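Product Review: Plenen Wooden Mug Tree
Household Goods Review, Kellport Consumer Library
Published 16 October 2021

The Kellport Consumer Library maintains a lending collection of small household goods, which members may take home before deciding on a purchase of their own. Items are reviewed before they enter the collection and again after a period of ordinary use. The present review concerns the Plenen mug tree, a countertop stand supplied to us by the retailer Skarkidska. The Library paid the full retail price and received no discount or other consideration.

Assembly

The stand arrives in a flat carton with the base, the main dowel and the pegs packed separately. No tools are required. The main dowel is pressed into the base and the pegs are then pushed through or into the drilled holes. The printed instructions consist of one sheet with small diagrams, and the order in which the pegs should be inserted is not made clear. Our reviewer assembled the stand, found one peg in the wrong hole, and had to take it out again. Members who borrow the item will receive it already assembled and are asked to return it in that condition.

The pegs should be seated firmly by hand. A rubber mallet may be used with care, but a metal hammer will mark the wood.

Design and Materials

The Plenen is made of pale natural wood with a faint grain. The base is a flat, thick disc. The manufacturer lists no varnish or stain, and the surface has the plain look that many households prefer beside white or cream dishes. The same quality makes it more likely to pick up coffee marks. We recommend that mugs be fully dried before they are hung.
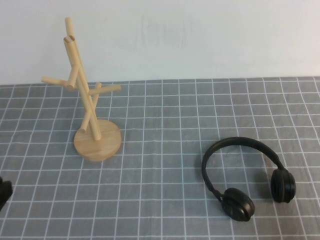 The mug tree on a gray grid-print tablecloth, with a pair of black over-ear headphones.

Prospective buyers should note that the main dowel leans to one side. Those who expect a straight central post may find this untidy, and on a narrow shelf the lean takes up space that would otherwise be free. The pegs leave the dowel at differing heights and in differing directions, which helps to keep neighboring mugs apart. It also means that the stand has no clear front, and some turning is needed to find the position that suits a given counter.

Performance in Use

The stand was kept in the staff kitchen and loaded with whatever mugs were in daily circulation. Standard mugs with a full-sized handle hung securely and could be removed with one hand. Large soup mugs were less satisfactory. They fit on the upper pegs, but when hung on the lowest peg they came to rest against the base. Small espresso cups with narrow handles could not be hung at all, as the pegs are too thick to pass through them.

Balance is acceptable when the load is spread evenly. With 2 heavy mugs hung on the same side and the others left empty, the stand rocked when touched, though it did not fall. Heavier mugs should be placed on opposite sides and as low as their size allows. The base has no rubber feet. On a tablecloth or placemat it stayed where it was put, while on a polished counter it slid slightly each time a mug was lifted away.

Several staff members used the stand away from the kitchen, as a desk stand for headphones or a place to hang keys and lanyards. It is suitable for light articles of this kind.

Care

The stand should be wiped with a damp cloth and dried at once. It must not be placed in a dishwasher or left standing in water. If a peg becomes loose, a turn of thin paper around its end will usually hold it until a more lasting repair can be made with wood glue.

Comparison

The Library already lends the Kushnir mug stand, a metal model with a weighted foot. The Kushnir is the steadier of the two and is easier to clean, and its thinner hooks accept espresso cups. It is also considerably heavier and rings loudly when mugs are hung in a hurry. Members with a mixed collection of cup sizes will be better served by the Kushnir. Those who use standard mugs and want a lighter stand in natural wood will find the Plenen adequate.

Rating and Availability

The Plenen mug tree has been awarded 91 points for ease of use and has been approved for the lending collection. Clearer assembly instructions and a set of non-slip feet would raise its standing at the next review. It may be reserved from November at the Kellport front desk, for a loan period of six weeks. Members who wish to report a fault should attach a written note to the item when it is returned.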